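The subscription gripper and the price of a fingertip

Somewhere in the third paragraph of the Millutora brochure, between the smiling warehouse and the smiling lab, you will find the word "effortless." I have been using the Millutora hand-held gripper since May, and I would like to report a certain amount of effort.

I should say up front that I like the thing. You hold it, you squeeze, two fingers close on whatever you've pointed them at, and the motion is recorded so that some robot arm can later have a go at doing it too. For a small shop that wants to teach a machine to sort its own odds and ends, it's a sensible idea, and a good deal cheaper than hiring somebody with a doctorate to wave an arm around by remote control. The kit costs $1235. The trigger has a nice honest weight to it. The manual was written by someone who has met a reader before.

My quarrel is with the Care Plan.

The Care Plan is $67 a month, and it is offered to you at checkout, then again at registration, and again every time you open the software, in the tone of a dentist asking whether you floss. It covers calibration, updates, priority support and "contact surface renewal." Contact surface renewal is fingertips. You are paying by the month for the possibility of new fingertips, in the way one might take out a policy on pencil erasers.

Now, fingertips are a consumable. I have no trouble with that. Tires are a consumable, and so are brake pads, and nobody at the garage has ever tried to sell me a membership in rubber. You look at the tread, you sigh, you buy a set. Suvton, whose competing gripper is uglier and has a trigger like a stapler, sells its tips by the pair and prints the screw size on the bag. It's a very small courtesy and I think about it more than is healthy.

Millutora would prefer that I didn't buy a pair. I would prefer to, and I have asked. The reply explained that tips are matched to the unit at the factory to protect the quality of my data, and included a link to the Care Plan.
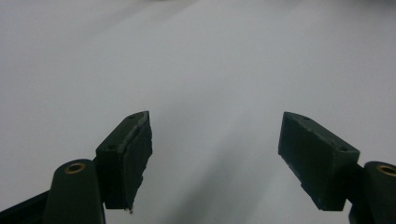 Let's talk about the quality of my data, then. A gripping face that has gone ragged along its edges doesn't meet a washer the way a fresh one does, and it's fair to wonder what the robot learns from watching it. That is an excellent argument for changing tips often. It is also an excellent argument for making them cheap and easy to get, because people put off replacing anything that involves a form. Each block has a pair of small screw holes in it. The threaded inserts are brass-colored, which suggests an engineer somewhere in the building fully expected things to be fastened and unfastened for years. I'd like to buy that engineer a coffee, and then ask how the meeting with the billing department went.

The Hudlow, for the sake of completeness, comes with 4 spare pairs in the box and costs $861. I tried one for an afternoon and found the grip too short for my hand, so I'm not about to switch. But I noticed that I used it more freely. I picked up gritty things. I pressed harder. With the Millutora I've become a person who hesitates over a hex nut, and a tool for recording natural human movement ought not to be recording that.

There's a Nugroho adapter on the way that is supposed to take any maker's tips, and I expect Millutora will have a view on it. My suggestion is that they get in first. Put the tips on the website, in a bag, with a price. Keep the Care Plan for those who want the calibration and the phone number. I might even sign up for it, provided they stop asking me every time I open the software.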